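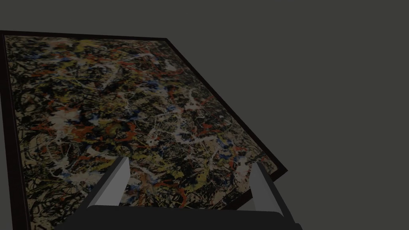 Last updated: June
2 min read

# Mellitz sim episodes

Simulated episodes for the two-arm robot I'm building in the Nundby shared workshop. The real arms are only partly wired, so everything in this set was rendered. Nothing was recorded on hardware.

## Contents

- 1270 episodes, up to 2000 steps each
- `train/` has 1000 episodes, `val/` has 200
- The other 70 are in `unsorted/`. Their action logs have gaps and I haven't gone through them yet.

Each episode folder holds the rendered views, joint positions for both arms, gripper open/close values and a text file with the scene settings.

## Scenes

Backgrounds, work surfaces and textures change between scenes. Geometry stays simple so it renders on my old desktop. Wall colors and surface colors are set in `scene.yaml`, and block textures are listed in the same file.
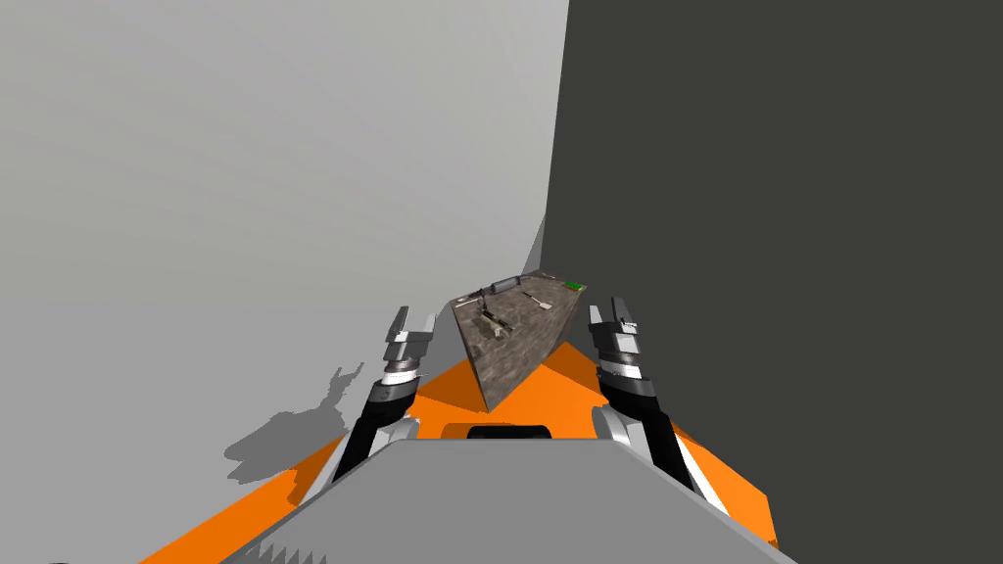

Both arms use the same two-finger gripper model. Left and right joints are stored in separate arrays, left first. If you mirror an episode, swap the arrays as well as the views.

## Loading

Run `python load.py --split train`. The loader came from my Flodow scripts and still expects that folder layout, so keep the names as they are.

## Known problems

- Finger contact is too stiff. Grip forces shouldn't be used for anything.
- Some shadows flicker between steps.
- Gripper values in `val/` run from 0 to 1, but a few early training episodes use 0 to 100. `fix_grip.py` converts them.

Maintained by Amnuay Wiriya. Leave bug reports in the tracker with the episode number.

This site uses cookies to remember your settings. Accept | Decline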